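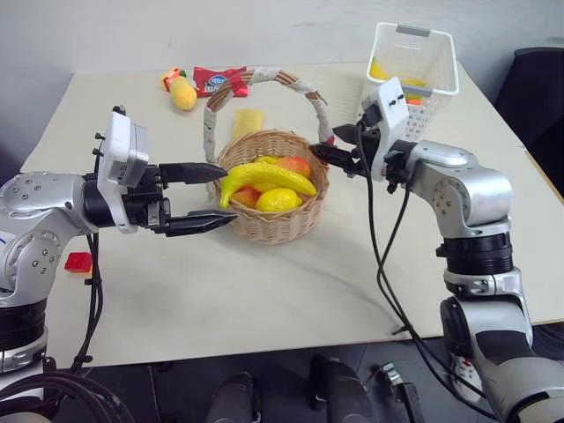 Grametari Two-Arm Gripper Trials: FAQ
Updated Nov 23, 2021

What are you comparing?
Two-finger grippers, mostly. We have the Heltine and the Wihongi on the bench right now, and both get the same fruit basket and the same controller settings. It's a great test, and we're having a lot of fun with it!

Why toy fruit?
Plastic fruit doesn't bruise, and every piece asks for something different. A banana lying diagonally across the pile is a lovely problem — grab it near the tip and it swings, grab it in the middle and you may catch the lemon too.

Does the basket handle get in the way?
All the time, and we like it there. A tall arch between two arms shows you quickly how good your path planning is.

How many picks make a trial?
100 per gripper, over 3 sessions. We reset the pile by hand between picks.

What speed do you run?
65 percent of the controller's limit. Go faster and the wrist cables start to swing.

Any cable advice?
Leave more slack than you think you need, then move both arms through their full reach before you tie anything down.

Can I get the logs?
Yes, please take them! All 1,295 picks since July are in the Darnthorpe folder, drops included.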